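Baek Cell Upkeep and Repair, Prasturbridge Workshop
Progress report to the Grerwood fund
3 September 2019
Prepared by Annatjie Kruger, maintenance lead

Period covered

This report covers the work on the Baek handling cell since the last report in January. The cell has one arm, one two-finger gripper, a controller cabinet and a fixed infeed table. The grant pays for spare parts, calibration time and half of one technician post.

Status

The cell is in service. It ran 236 hours in the period, against a plan of 200. Unplanned stops came to 54, most of them in the first weeks, before the gripper pads were changed. Stops are logged by the controller and checked against the paper log at the end of each shift. The two records agree except for one afternoon when the controller clock had been reset and the entries had to be matched by hand.

Gripper pads

The old pads had gone hard and no longer closed evenly on round stock. Parts slipped on the lift and the controller raised a grip fault. The pads were replaced as a pair, the screws were set with a torque driver, and the zero position of the fingers was taught again. We also shortened the service interval. Pads are now inspected every 200 cycles during the first week after a change and replaced at 2,000 cycles whatever their condition.

The first replacement set was returned to Vomatton. The backing plates were slightly bowed and the fingers did not meet at the tip. The second set fit without rework. Vomatton issued a credit, shown under spending in the attached sheet.

Cables and connectors

Two faults were traced to the signal cable at the wrist joint. The outer jacket was sound but one conductor had broken inside, close to the strain relief. The cable was replaced and the clamp moved back along the forearm to give a wider bend. No wrist signal fault has been logged since the change.

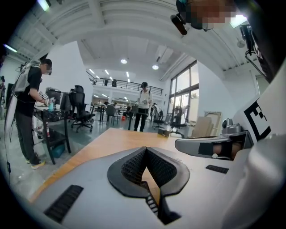

The spare cable is now kept made up and tested, with both connectors fitted. Changing it on the cell takes one person less than an hour, including the check run. Before this period the connectors were fitted on the spot, and a bad crimp cost most of a shift.

Calibration

The tool center point was measured again after the pad change and again after the cable work. The second measurement was within tolerance and no correction was entered. The first was not - the offset along the tool axis had to be changed, and three stored pick positions were taught again. Old and new values are both kept in the cell logbook.

Open items

The brake on joint two releases late on a cold start. It holds correctly under load and passes the monthly test, but the delay is longer than it was in January. A replacement brake has been quoted and is not yet ordered.

The cabinet filter clogs faster than the manual allows for. We are cleaning it weekly and would like to try a coarser pre-filter.

The backup of the controller program is current, but the restore has not been tested on the spare controller.

Next period

We plan to fit the brake, run the restore test and train a second technician on the pad change and zero teaching. The brake would take most of what remains in the parts budget. We ask Grerwood to confirm that unspent calibration funds may be moved to parts if the quote rises before the order is placed.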